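# 手首カメラ付き教示データ収集キット Hirnine

最終更新：2022-02-25

Hirnineは、ロボットアームによる作業の手本データを集めるための機材一式です。平行グリッパ、手首カメラ、操作用の入力装置、記録ソフトウェアPerusで構成されます。模倣学習用のデータを社内で継続して集めたい研究室、生産技術部門、部品選別工程の検討チームに向けて販売しています。

アーム本体は含みません。対応機種は見積時に確認します。すでにお使いのアームに取り付ける場合は、手首フランジの図面と制御装置の型式をお知らせください。

## 構成品

| 品目 | 数量 | 備考 |
|---|---|---|
| 平行グリッパ(リンク式) | 1 | 指は黒色、先端交換可 |
| 手首カメラ | 1 | グリッパ基部に固定 |
| カメラ用ブラケット | 1 | 角度は組立時に固定 |
| 操作用入力装置 | 1 | 左右どちらの手でも使用可 |
| フットスイッチ | 1 | 記録の開始・終了用 |
| 記録ソフトウェア Perus | 1 | 1台分のライセンス |
| 校正用プレート | 1 | 樹脂ケース入り |
| ケーブル一式 | 1 | カメラ用、信号用、電源用 |

予備の指先と延長ケーブルは別売です。記録用パソコンも付属しません。必要な性能は「動作条件」の項をご覧ください。

## 用途

主な用途は、小物部品の把持、移載、整列、トレイへの仕分けです。操作者が入力装置でアームを動かし、その間のカメラ映像、関節角、グリッパ開度、操作指令をまとめて記録します。1回の動作が1件のエピソードになります。

形の違う部品を同じ作業台で扱う場合に特に向いています。円筒形のコンデンサ、箱形の電源ユニット、押しボタンのように、つかむ位置も指の開き量も異なる品目を混ぜて収集できます。品目名はPerusの画面で登録し、エピソードごとに対象品と置き先を指定します。

トレイを置き先にする作業では、トレイの位置も毎回変えることを推奨します。位置を固定したまま集めたデータでは、学習後のモデルがトレイを見ずに同じ座標へ動くことがあります。 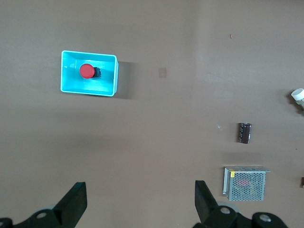
図1　手首カメラの視野。青緑色のトレイに赤い押しボタン、右側に電解コンデンサと電源ユニット。下端はグリッパの指。

カメラは両方の指先が視野に残る角度で固定します。指と対象物の位置関係を一つの映像から読み取れるので、接近から把持までの動作を外部カメラなしでも記録できます。ただし、アームが高い位置にあるときと対象物に近いときでは視野が大きく変わります。作業台全体の配置を学習に使う場合は、固定カメラの追加をご検討ください。

作業台の天板には、つや消しで模様の少ないものを選んでください。光沢のある天板では照明の映り込みが手首の動きに合わせて移動し、データのばらつきの原因になります。

## グリッパ

指は左右対称のリンク機構で開閉します。開度は連続値で記録され、開・閉の2値に変換して書き出すこともできます。把持力は画面から設定し、設定値はエピソードの付帯情報として保存されます。

指先は先細りの板状です。密集した部品の間に差し込みやすい形ですが、円筒形の部品を横からつかむと回転することがあります。円筒部品が多い場合は、別売のV溝付き指先に交換してください。指先を交換したときは必ず校正をやり直し、Perusの機材設定で指先の種類を変更します。種類の違う指先で集めたエピソードは、同じデータセットに入れても付帯情報で区別できます。

金属筐体の電源ユニットなど、重さのある品目を扱うときは、アームの可搬質量からグリッパとブラケットの質量を差し引いて計算してください。穴あき板の面は指が引っかかりやすいため、側面を挟む持ち方を標準の手順としています。

## 記録ソフトウェア Perus

Perusは収集作業の進行、記録、確認、書き出しを受け持ちます。操作者が見る画面は一つにまとめてあり、左に手首カメラの映像、右に次の作業指示が表示されます。

### 収集の流れ

1. 作業名、対象品、置き先を登録します。
2. 配置指示に従って部品とトレイを並べます。
3. フットスイッチを踏み、記録を開始します。
4. 入力装置でアームを操作します。
5. フットスイッチを再度踏み、記録を終了します。
6. 成功、失敗、破棄のいずれかを選びます。
7. アームが待機姿勢に戻り、次の指示が表示されます。

失敗したエピソードは初期設定では削除されません。つかみ損ねや置き直しを含むデータも、用途によっては学習に使えるためです。不要であれば書き出し時に除外できます。

### 配置指示

配置指示は、登録した品目の中から対象品と周辺に置く品を選び、大まかな位置を画面に示す機能です。位置は作業台をます目に分けて表示します。厳密に合わせる必要はありません。ます目の内側であれば、向きも操作者が自由に決めて構いません。

対象でない部品をいくつか台上に残す設定もあります。指示された品だけを選んでつかむ動作を集めるときに使います。残す品は視野の端にかかっても問題ありません。

### 確認画面

保存したエピソードは一覧から再生できます。映像と開度のグラフが同期して動き、把持の瞬間を探しやすくなっています。記録の前後に余分な静止区間がある場合は、始点と終点を動かして切り詰めます。元の記録は残るので、後から戻せます。

映像の欠落、時刻のずれ、関節角の不連続は自動で検出し、該当するエピソードに印を付けます。印の付いたものをどう扱うかは利用者の判断になります。

### 書き出し

書き出しの単位はデータセットです。映像は動画または連番画像、数値はCSVまたはHDF5を選べます。作業指示の文は日本語と英語を併記できます。品目名の表記ゆれは書き出し前の確認で一覧に出るので、そこで統一してください。

## 導入例：電子部品の仕分け

部品商社のStastusineでは、返品部品の仕分けを対象にHirnineを使用しています。最初に登録した品目は132点でした。操作者は2名で、交代しながら1,000件を超えるエピソードを集めています。

開始当初は品目ごとにまとめて収集していましたが、途中から配置指示を使い、複数の品目を混ぜる方法に切り替えました。同じ品目が続くと操作者の動きが一定になり、接近の向きが偏るというのが理由です。切り替え後は、並べ替えに時間がかかる一方で、把持姿勢の種類が増えたと報告を受けています。

同社からの要望を受け、品目の読み込みを表計算ファイルから行えるようにしました。この機能は現行版のPerusに含まれています。

## 動作条件

- 記録用パソコン：独立したGPUは不要。USB 3.0以上の空き端子が必要です。
- 保存先：内蔵SSDを推奨します。ネットワーク上の保存先へ直接記録することはできません。
- 照明：作業台面がほぼ均一に照らされること。直射日光が入る場所では遮光してください。
- 作業台：アームと同じ架台に固定されていること。
- 非常停止：アーム側の非常停止回路を使用します。本キットには非常停止装置を含みません。

フットスイッチは記録の開始・終了だけに使う部品で、安全装置の代わりにはなりません。操作者の手が届く位置に、アームの非常停止スイッチを必ず設置してください。

## 設置と校正

設置はお客様で行っていただけます。ブラケットをフランジに取り付け、グリッパを固定し、ケーブルをアームに沿わせます。手首を大きくひねる姿勢でケーブルが張らないことを、低速で動かして確かめてください。

校正では付属のプレートを作業台に置き、画面の案内に従って複数の姿勢で撮影します。結果は誤差として表示され、基準を超えた場合は再撮影になります。校正が必要になるのは次の場合です。

- カメラまたはブラケットを外したとき
- 指先を交換したとき
- アームや架台に強い衝撃があったとき

レンズの汚れは校正誤差にも映像にも影響します。乾いたレンズ用の布で軽く拭いてください。溶剤は使用できません。作業台の小さなくずやテープ片も映像に残るため、収集を始める前に台面を確認する手順を作業票に入れておくと管理が楽になります。

## オプション

**Radwan 固定カメラ架台**
作業台の脇に立てる支柱とカメラの組です。手首カメラと時刻を合わせて記録します。1つのキットに2台まで接続できます。

**V溝付き指先**
円筒部品向けです。左右一組で販売します。

**軟質指先カバー**
表面に傷を付けたくない部品に使います。消耗品のため、摩耗したら交換してください。

**Perus 追加ライセンス**
確認と書き出しだけを行うパソコン用です。記録機能は含みません。

## よくあるお問い合わせ

**既存のグリッパをそのまま使えますか。**
開度を外部から読み出せる機種であれば使用できる場合があります。型式をお知らせください。カメラブラケットは別途製作になります。

**学習用のプログラムは付属しますか。**
付属しません。書き出したデータを読み込むためのサンプルコードを提供しています。

**途中で作業指示の文を変更できますか。**
できます。変更前に記録したエピソードには元の文が残り、一括で置き換えるかどうかを選べます。

**データは外部に送信されますか。**
送信されません。Perusはネットワークに接続していない状態でも使用できます。

**透明な部品や白い部品は扱えますか。**
操作と記録はできます。天板との明暗差が小さいと映像で輪郭が見えにくくなるため、濃いめの色の天板を使ってください。

## 価格と納期

価格はアームの機種とオプションの構成によって変わるため、個別にお見積りします。見積依頼には、アームの型式、対象部品の寸法と質量、希望する品目数をご記入ください。部品の写真があれば、指先の選定も併せて回答します。

3月受注分から、校正用プレートは新しい固定足付きのものに変わります。従来品をお持ちの方は引き続きそのまま使用できます。

保証期間は納品から1年です。指先、指先カバー、ケーブルの摩耗は保証の対象になりません。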